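## 4. The table-top task

Most of what we learned in the first term came from one table, so I'm going to spend this section on it.

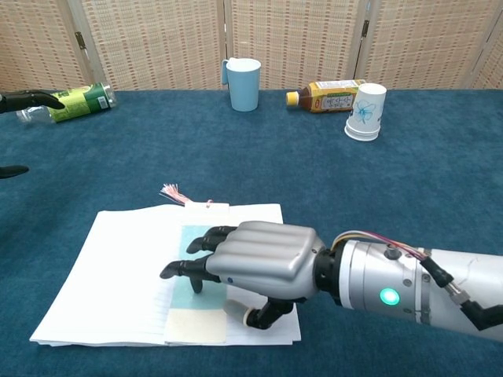

**Figure 3.** The hand over the paper stack and bookmark, with the mug, bottles and paper cups towards the back of the cloth.

### 4.1 How the club came to paper

When Catherine Gourlay and I started the Watby robotics club we had a lovely plan involving blocks. Blocks are easy to buy, easy to pick up and (as our students told us within a fortnight) really boring. Fraser Cruickshank, who was in the youngest group, asked why we never tried the stuff on his desk at home, and that was more or less the end of the blocks!

So the task in Figure 3 is a tidy-up. The student driving the hand has to get the bookmark off the paper without dragging the top sheet along with it, then deal with the bigger things on the cloth in any order they like. We call the whole routine Jerarum, after a password somebody had written on the whiteboard, and the name has stuck so firmly that I've given up trying to change it.

### 4.2 Why the bookmark is the hard bit

A mug has a handle, and a bottle has plenty of body to wrap fingers round. A bookmark lying flat on paper gives you next to nothing. Most students went straight down on it with the fingertips and pressed, and then the sheet underneath came too. Alcides Xavier had the idea of going for the tassel instead, and for a while everyone copied him, until Catherine pointed out that pulling it by the tassel swung the card round and scattered the paper anyway.

What worked better was sliding the card to the edge of the stack first, with the palm kept low and the thumb ready underneath. It's slow, and it looks fussy when you watch it, but the students who learned to slide before they pinched were the ones who stopped getting cross with the thing.

### 4.3 What we recorded

We logged 106 attempts between the end of September and the November break. Each attempt ran until the student said "done" or until they'd had 6 goes at the bookmark, whichever came first. In 93 of them the card ended up clear of the paper, and we counted that as a pass even if the stack was a mess afterwards. I know that's generous. Rosemarie Görtz, who read an early draft for us, thought it was far too generous, and she'd have liked a separate score for how neat the paper was left. We've added one for next year.

The remaining 13 were spread across the whole group, and I couldn't find much of a pattern in them. Tired students did worse, and so did students who had an audience. The notebooks say a bit more than the numbers do, so I've quoted from them in Section 5, spelling and all.

One last point for anybody wanting to copy the set-up: leave the cloth creased. We ironed it once and the students complained that it felt like an exam.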